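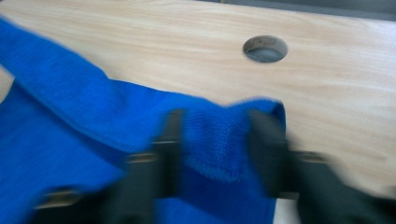 Oksana Ivanyshyn wrote to ask whether she could fold at her usual speed and throw out the bad takes later, and I told her what I tell everyone: slow down first, sort later. Blur is the thing that spoils more cloth examples than anything else, and it creeps in at the pinch, right where the policy most needs a clean look at the fabric.

So, let's go through recording a batch of towel folds with two hand-held grippers. Set aside a morning if you can. The first hour always goes to cables!

Step 1. Choose one fold and stick with it. For our Watel set we wanted 300 good takes of one fold, and I'd finish those before you even think about a second kind.

Step 2. Start from a mess. Pick the towel up, give it a shake and drop it — don't lay it out nicely, tempting as that is. Move the drop point a little every few takes.

Step 3. Pinch, wait a beat, then lift. Close both fingers on a raised bit of cloth, and keep your wrist quiet while they close.

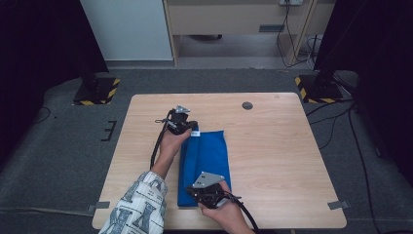 Both grippers at the table with the folded cloth.

Step 4. End the same way every time. Open the fingers, back both grippers away from the cloth, and hold still for a slow breath before you stop the recording.

Step 5. Take a break after 16 takes, and watch them back while you rest your arms. Krešimir Vidmar and I lost 87 takes in October by skipping this (one gripper had stopped logging its finger width, and we chatted right through it).

Label as you go. We use "good", "slip" and "redo", and we keep the slips in their own folder.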